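Villow Hall shared desks, progress report to the Mekonnen Fund
8 Jan 2025

You asked whether the desks are being used. Some are. We planned for 18 regular members by the end of December and have 9, and I would not count all of those as regular. The sign-in sheet says more, but people sign in for coffee.

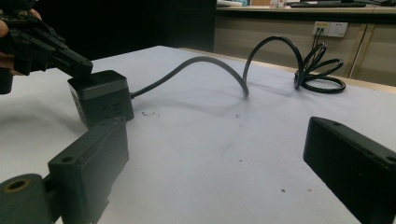
Power and wifi have given no trouble. Heating has – the Waler boiler quote came in $300 over budget and I don't trust the savings it promises. I have held off paying.

The evening bookkeeping classes ran for 4 weeks. Attendance fell every week. Prondik, our booking service, calls this a normal pattern, and it may be, but they also want us to renew.

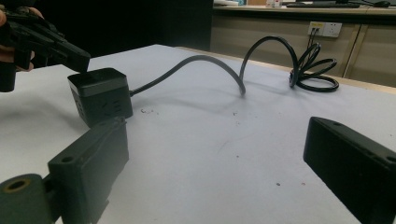
One member wrote on the feedback form that the classes were fine and the hours were the problem, as anyone with kids can't get here by five. I accept that. A later start goes on trial next, with no extra money asked for.

Still open: the boiler, the Prondik renewal, and whether the target of 18 was ever realistic. I doubt it was.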